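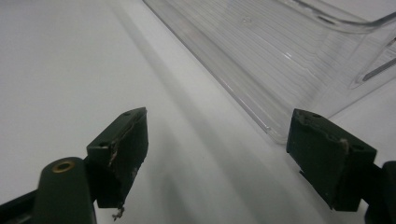
Clear plastic again? Every gripper comparison on this site ends up at clear plastic, and I have yet to see one come away looking clever.

That was the first remark to arrive under our January gallery, and it is hard to argue with. The question we keep being asked is which of the two finger sets on the bench is better, the Kallell or the Kollix, and the reply we keep giving is that it depends what you are picking up. Readers find this unsatisfying. So do we. The gallery has therefore been put back up with more words in it.

What was being compared
Two sets of fingers for a hand-held gripper, both squeezed by a human being who would rather be having lunch. The Kallell pads are stiff and blocky and wear at the front edge, where all the work is done. The Kollix fingers give a little, which feels lovely for the first hour. After 129 grasps with each we had opinions, and after 210 we had slightly different opinions. The maker's leaflet for the Kollix talks cheerfully of 2000 grasps before the pads want changing. We shall have to take its word for it.

Thin-walled containers
Stiff pads like a rim. Get one finger inside and one outside and the thing comes up sweetly. Go for the outside of both walls and you learn how far thin plastic bends. The softer fingers forgive a bad approach, then let the container swing about like a pub sign.

Cloth
Both sets pick up cloth. Neither picks up the bit of cloth you were aiming for. We scored this one a draw and moved on quickly.

Boxes
Any gripper can hold a box, so any fool can publish a good result with one. We have published ours. The only real difference was on the tilt: the Kallell pads hold whatever angle you started with, including the wrong one.
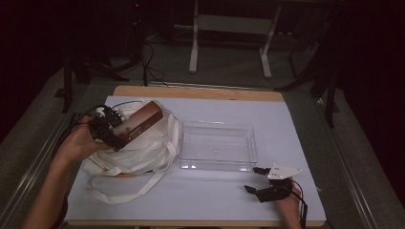 Two-handed round at the Dromilley bench: brown box in the left gripper, right gripper slightly open, tote bag and clear container on the sheet.

Working with a gripper in each hand deserves its own gallery and may get one. Your good hand becomes smug and the other forgets everything it knew about distance. Cables matter far more than any of the spec sheets let on. A stiff one tugs at your wrist all afternoon, and by four o'clock you are blaming the fingers for it.

The controller
Logging was done with Mussa, version 2, which is a great improvement on the first in that it can be stopped. It still files an empty close as a grasp unless you tell it otherwise, so our early totals looked marvellous.

Next up is the same set of objects with the Kollix pads on the left and the Kallell on the right. Suggestions for objects are welcome in the comments. Please, no more clear plastic.

Page last changed February 19, 2021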